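Drodstead称新版驱动可“永久免维护” 老款打印机用户先别急着卸旧版

打印机厂商Drodstead本周四在Fimutville的办公地点宣布，旗下打印机和多功能一体机将改用一套名为Vostura的统一驱动程序。按照公司的说法，用户以后不用再到支持页面上按型号、按系统版本逐个翻找安装包，装一次Vostura，剩下的事情由它自己处理。新闻稿里用的词是“永久免维护”。

这个词放在打印机驱动上，多少让人想再读一遍。

先说已经能确认的部分。Vostura的安装包已经在Drodstead的下载页面上线，Windows版和Mac版可以直接下载，Linux版标注为“预览”，需要先注册账号。首批支持46款机型，既有还在卖的Briggs系列一体机，也有一批停产的单功能喷墨机。原来按型号提供的驱动目前还挂在网站上，不过页面顶部多了一条横幅，建议用户“尽快迁移”。迁移的截止时间，横幅没有写，新闻稿没有写，常见问题页面里写的是“将适时公布”。

支持机型的名单值得细看。名单分两栏，一栏叫“完整支持”，一栏叫“基本支持”。新闻稿只报了46这个总数，没有提两栏的区别。区别写在兼容性说明的脚注里：归入“基本支持”的机型可以打印，也可以查看墨量，扫描功能则“视系统环境而定”，双面打印和无边距打印的选项“可能不可用”。对于一台当初就是冲着打印、扫描、复印都能干才买回家的一体机来说，扫描要看环境，这个“基本”定得有点低。

脚注还提到，部分机型装上Vostura之后，机身上的扫描按键会失效，用户需要在电脑上的软件里发起扫描。以前把照片或者收据放到玻璃板上，按一下按键，文件就进了电脑里事先指定的文件夹。换成新驱动，得先走回电脑跟前，打开程序，等它找到设备，再点开始。步骤多了，新闻稿里的说法是“扫描体验全面集中到桌面端”。

再说安装过程。记者在一台用了几年的Windows笔记本上试装了Vostura，配的是一台Briggs一体机，走USB连接。安装程序开始得很快，点开之后先检测系统，随后要求关闭正在运行的打印任务，这些都正常。接下来的一屏要求登录Drodstead账号。屏幕下方有一行灰色的小字，写着“暂不登录”，点下去之后又弹出一个窗口，提醒不登录将无法使用扫描、自动更新和墨量提醒。换句话说，不登录也能装，装完剩下的就是打印。

USB线连着的打印机，电脑和机器之间隔着一张桌子的宽度，为什么扫描一页纸要先登录账号，这一点Drodstead没有给出技术上的解释。公司在常见问题页面里的回答是，登录可以“为用户提供更安全、更连贯的体验”。安全在什么地方，连贯在什么地方，后面没有展开。

登录之后是隐私选项。默认勾选的内容包括打印页数、纸张类型、墨盒状态、故障代码和“应用程序使用情况”。前面几项对于排查故障确实有用，最后一项的意思就含糊了。点开旁边的问号，出来的说明是：“我们可能收集您用于发起打印的应用程序名称，以改进产品。”这一项可以取消勾选，取消之后安装照常进行，没有再弹窗口，这一点应该给它记上一笔好话。不过大多数人装驱动的时候是一路点“下一步”点到底的，厂商当然清楚。

装完之后，测试页顺利打了出来，颜色和旧驱动的效果看不出差别。文档打印也正常。照片打印的设置界面重新做过，纸张类型的下拉菜单比以前短了，找不到原来的“哑光纸”选项，在“其他相片纸”下面试了一遍，打出来的暗部略有些闷。这只是一台机器、一种纸的结果，不能推到别的机型上，但是习惯用哑光纸的用户最好先留着旧驱动，对比过再决定。

宣传材料里最醒目的数字来自一项满意度调查。Drodstead表示，在1462名参加早期试用的用户当中，“绝大多数”认为Vostura比旧版驱动更容易安装。这个“绝大多数”是多少，公司没有给出比例。参加试用的人怎么来的，材料里倒是说了：在Drodstead的用户社区里自愿报名。肯到厂商的社区里报名试用一个打印机驱动的人，大概本来就不怕装驱动。家里老人打电话来问“打印机怎么又找不到了”的那一类用户，在这项调查里占多少，看不出来。

问卷的问题也有讲究。材料附了其中一题的原文，问的是“与您过去安装打印机驱动的经历相比，Vostura的安装过程是否更轻松”。过去的经历可以是光盘，可以是下载了又找不到的压缩包，也可以是装到一半报错的那一次。拿这个作参照，多数新软件都会显得轻松。问卷有没有问过使用一个月之后的情况，有没有问过系统更新之后还能不能打印，材料里没有。

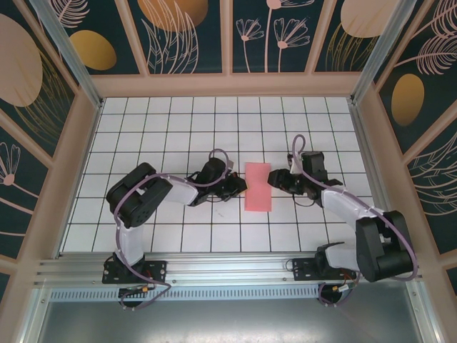

费用方面，新闻稿的标题和正文都强调Vostura“免费提供”。驱动本身确实免费，下载不要钱，安装也不要钱。要收钱的是一项叫Vostura Plus的附加服务，一年150元，包含优先技术支持、远程诊断、多台电脑同步设置，以及“高级扫描功能”。高级扫描功能包括把多页文稿合成一个PDF、自动纠偏和文字识别。

问题出在这里。把多页合成一个PDF，在Briggs系列现有的扫描软件里是自带的，打开就能用，不另外收费。记者对照了旧版的使用手册，扫描一章里有专门的一节讲怎样合并多页，附有步骤和插图。到了Vostura的功能对照表里，这一项挪到了付费的那一栏，免费的那一栏写的是“单页扫描，可存为PDF或JPEG”。

Drodstead在回复邮件中表示，现有用户“在旧版软件可用期间”不受影响，可以继续使用原来的扫描软件。这句话本身没有错。可是旧版软件能用到什么时候，和旧版驱动保留到什么时候是同一个问题，公司对这个问题的回答还是那五个字，将适时公布。记者追问是否考虑把多页合并放回免费版，回复是“我们会持续倾听用户的声音”。

150元一年，单看不算离谱。放到一台入门级一体机上看，就要另算一笔账。买这类机器的人，看中的就是便宜，一个月打不了多少页，隔一阵子扫几张证件或者合同。对他们来说，墨盒的钱已经让人心疼，再为合并几页PDF按年付费，用不了太久就和当初买机器的钱差不多了。市面上能够合并PDF的免费工具不少，会用的人不会买这项服务，剩下会买的，多半是不知道有别的办法的人。

墨盒是另一件说得不够清楚的事。Vostura的许可协议里有一条，说软件“可能会不时更新设备固件，以确保耗材的兼容性与安全性”。“确保兼容性”这种话，用过第三方墨盒的人读起来各有各的滋味。记者问Drodstead，装了Vostura之后，目前能用的第三方墨盒和连续供墨改装会不会因为固件更新而停用。公司的回答是，Drodstead“始终建议使用原装耗材以获得最佳打印效果”。问题问的是能不能用，回答说的是建议用什么。

固件更新可以关掉，选项藏在设置里的“设备维护”下面，再点“高级”，默认是打开的。关掉之后，主界面右上角会一直挂着一个黄色的感叹号，点开写着“您的设备可能存在风险”。具体是什么风险，没有说明，也没有“我知道了，不再提示”的按钮。

至于“永久免维护”，兼容性说明里给出的定义是，Vostura会随操作系统的更新自动更新自身，用户不需要手动干预。这个设想是好的。过去几年里，系统大版本一更新，老打印机就从设备列表里消失，用户只好到支持页面上碰运气，运气不好就去论坛里翻别人留下的办法：换个相近型号的驱动，用兼容模式装，或者把机器接到一台不联网的旧电脑上。要是有一套驱动能把这些事都管起来，谁都会欢迎。

可是同一份文件往下翻，在“支持生命周期”一节里写着，Drodstead保证每款机型自列入名单之日起至少获得2年更新，之后“视使用情况评估”。至少两年，之后再看，这和“永久”之间的距离，新闻稿没有交代。按字面理解，现在列在“基本支持”一栏里的老机型，有可能两年之后就从名单上下来。到那个时候，旧驱动如果也已经从网站上撤走，机器没坏，墨盒还能买到，却没有能装的驱动。

记者就此询问Drodstead，一款机型从名单上移除之后，已经装好的Vostura还能不能继续打印。公司答复说，“在系统环境不变的情况下，预计不会受到影响”。系统环境不变，意思就是不更新系统。一边用自动更新作卖点，一边又要靠不更新来保证能打印，这两句话放在一起不太好读。

Linux用户的处境要复杂一些。预览版提供两种格式的安装包，安装说明只有英文，写得很短，没有列出经过测试的发行版，只说“主流发行版”。扫描功能在预览版里标为“开发中”。好在不少Briggs机型走系统自带的通用打印方式也能出纸，不装厂商的驱动未必有多大损失。要是原来装的是旧版Linux驱动，而且一直好用，眼下看不出有什么换的必要。

Mac用户需要留意的是权限。Vostura安装时会请求“本地网络”和“辅助功能”两项权限。前一项用来在无线网络里找打印机，说得过去。后一项的用途，安装界面上的解释是“用于改善用户体验”。记者在安装时拒绝了这一项，打印和扫描都没有发现异常。既然不给也能用，要来做什么，Drodstead的回复里没有涉及。

卸载的情况同样不太理想。在试装的那台Windows笔记本上，从系统设置里卸载Vostura之后，打印机的图标还留在设备列表里，点开提示“驱动程序不可用”，要手动删除设备，重启，再重新装旧驱动，才恢复正常。旧驱动装回去之后，之前保存的打印预设全部丢失，扫描的目标文件夹也要重新指定。Drodstead的页面上有一个单独的清理工具，下载链接放在常见问题的靠后位置，说明里写着“仅在技术支持人员建议时使用”。

公司内部对这次切换的说法，也不完全一致。新闻稿说Vostura是“从零开始全新打造”，而安装目录里的几个文件，从名字和版本信息看，和旧版驱动里的同名文件是同一套，打印设置窗口里也还有几处沿用旧版的翻译，连“装订边距”那里的一个错字都原样留着。在旧代码上加一个新外壳，本身并不丢人，老代码经过的考验多，有时候反而可靠。只是既然如此，就不必说从零开始。

Drodstead选择在这个时候推出统一驱动，原因不难猜。给每个型号、每个系统版本单独维护一份安装包，成本很高，卖得便宜的机器尤其不划算。合成一套，厂商省事，这是实实在在的好处。新闻稿通篇讲的是用户省事，厂商省下来的那部分一句没提。用户这边究竟省了多少，要看手里是哪一款机器：新款Briggs的用户大概会觉得方便，搬家换了路由器之后重新连接也确实比以前快；老款用户拿到的，是一个需要登录、按键可能失灵、扫描看环境的版本。

支持页面的改动也值得提一句。以前进了页面，输入型号就能看到驱动、固件、使用手册和安装指南，按系统分好，点开就下。改版之后，输入型号出来的头一个按钮是“获取Vostura”，旧驱动收在“其他资源”里，要展开才看得到，使用手册则换成了在线帮助，PDF版的链接有的机型有，有的机型没有。记者查了手边这台Briggs，PDF手册还在。另外查的一款停产喷墨机，点进去是空白页。Drodstead说这是页面迁移期间的临时情况，正在修复。截至发稿，那个页面仍然是空白。

打印机用户对这类“临时情况”不会陌生。网上提供驱动下载的第三方网站那么多，很大一部分原因就是官方页面找不到、打不开，或者把人引到别的地方去。那些网站上的安装包来源不明，有的捆绑了别的软件，有的干脆就是另一个型号的文件改了个名字。厂商每把官方的旧驱动藏深一层，就等于多送一批用户过去。Drodstead在常见问题里提醒用户“请勿从非官方渠道下载驱动”，这句提醒没有问题，前提是官方渠道里下得到。

手里有Drodstead机器的读者，眼下可以先做几件不费事的事。到支持页面把自己型号的旧驱动和扫描软件下载下来，连同PDF手册一起存到硬盘或者U盘上，文件名里注明型号和系统。查一查自己的型号列在名单的哪一栏，“基本支持”一栏的，建议再等等。已经装了Vostura的，到“设备维护”里看一眼固件更新是不是开着，用第三方墨盒的尤其要看。隐私选项在装完之后也能改，入口在账号页面里，不在驱动的设置里。

办公室里几台电脑共用一台打印机的，情况又有不同。Vostura要求每台电脑分别登录，可以用同一个账号，不过免费版不提供设置同步，每台都得重新设一遍默认纸张和双面选项。把打印机通过一台电脑共享给其他电脑的老办法，在兼容性说明里没有提到。记者试着用旧的方式共享，第二台电脑能看到打印机，发送任务之后一直停在“等待中”，换回旧驱动就好了。是设置的问题还是Vostura本来就不支持，Drodstead表示需要进一步了解情况。

无线打印方面，试用期间断过一次连接，重新打开Vostura后自动找回了设备，没有要求重新输入密码。旧驱动遇到这种情况往往要删掉设备再加一遍，这个地方的改进是看得见的。手机端的应用暂时没有变化，Drodstead只说会在后续版本里与Vostura“打通”，没有给出时间，也没有说打通之后手机上现有的免费扫描功能会归到哪一栏。

公司表示，Vostura的下一次更新计划在10月推出，届时会增加机型，并“优化部分用户反馈的扫描问题”。增加哪些机型没有公布。记者问这次更新之后，“基本支持”一栏里会不会有机型升到“完整支持”，得到的回复是“敬请期待”。关于旧版驱动的下架时间、多页PDF的收费安排和第三方墨盒的问题，Drodstead表示目前没有更多信息可以提供。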